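Pumholm Toy and Tableware Library – Progress Report

Print this page | E-mail this page

Aug 8, 2025
By the library coordinator

Hello again from Pumholm! You asked for a plain account of where the grant has gone and what we've got to show for it, so I'll start with the money and get to the fun stuff after.

We have spent $3,767 so far. Most of that went on shelving and the new checkout software from Uson, with the rest on bins, labels and a second-hand label printer (which jams, but only on the small labels). The rent on the Zultotlow Street room comes out of our own funds, as we agreed, and I've kept it off your sheet.

The lending side is going better than I'd hoped. Families can now borrow toys for two weeks and party plates and cups for a weekend, and the plates have been the surprise hit. I had them down as a little extra on the application! Birthday season hit in the spring and we had a waiting list for the big sets. We ended up splitting them into smaller ones, so a family having a few cousins over doesn't have to haul home enough dishes for a wedding.
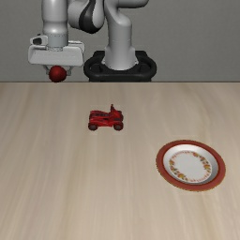
Toys and tableware: a ball, a small red vehicle and a round plate.

Toys with wheels go out the most, then balls, then puzzles. Puzzles are a pain to check back in and I'm still looking for a better way. Right now each one gets a card with the piece count on it, and we trust people to tell us if something went under the couch. Mostly they do.

We've opened eight pickup points, which is all of the ones in the plan. The one at Murín was slow to get going because the hall changed its opening hours right after we printed the flyers, so I had to print them again (that's the extra line under "printing" on your sheet). It's busy now, and the parents out there have asked for a later evening slot. I'd like to try it once school is back.

Two things haven't gone to plan. The repair bench is behind. We have the tools and a good corner for it, but the table we were promised fell through and I haven't found another one the right height. Until then, broken toys sit in a bin with a note on them, and that bin is fuller than I'd like. The other is the online catalog. Uson's software does the lending part nicely, but the public search page shows everything as "available" even when it's out, and we've had some let-down kids at the counter. They say a fix is coming. I've asked for a date and will pass it on when I get one – in the meantime we're telling people to call first.

On safety, we wash everything when it comes back and check it over before it goes on the shelf again. We pulled 13 toys this period for cracks or loose parts. A few can be fixed once the bench is up, and the rest will be thrown out.

Between now and November I want to get the repair bench working, run the evening slot at Murín and put together a holiday swap day. I'm not asking for more money for any of that. I would like to move what's left in the printing line over to storage bins, though, if you're okay with it. Just let me know by e-mail and I'll update the sheet.

Print this page | E-mail this page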